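Category: Classrooms and Offices | Print this article | E-mail this article

3. What stays on a shared board

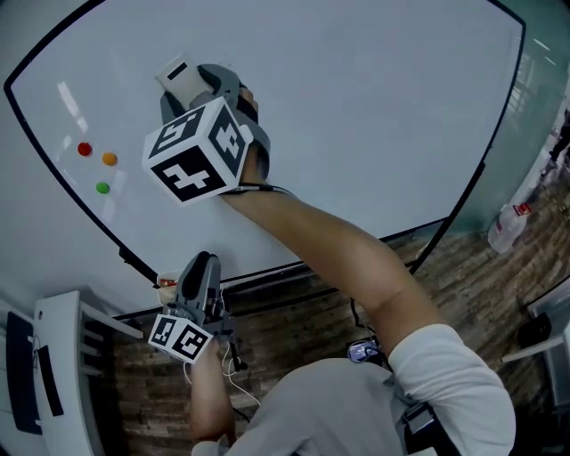 I had been grumbling about shared whiteboards for a good while before Ursina Wallner talked me into writing any of it down. My complaint was simple. People wipe the middle of the board, where their own writing was, and leave the rest for whoever comes next. By October the board in our Multville meeting room had a gray haze along the bottom that I could smudge with my thumb!

So we kept a diary of wipings, 447 of them, over two terms (Trevor Holroyd did most of the reading back, bless him). Figure 3 shows a board with three small round magnets on its left side, a red one, an orange one and a green one, and a white block that looks like an eraser held up against the surface. Magnets turned out to matter more than I'd guessed. Most of our wipers went around them - very politely, I must say - and old ink built up in little islands between one magnet and the next. When Tobias Montoya asked people to park their magnets in a corner before wiping, the islands mostly went away, though he had to keep asking.

Glare was the other thing. With the ceiling lights on, pale streaks can sit right on top of faint ink, and I missed plenty of it myself until I stepped to one side. We come back to lighting in Section 4, where I also own up to the week I used the wrong cleaner.

We use cookies to remember your reading preferences. Accept | Manage settings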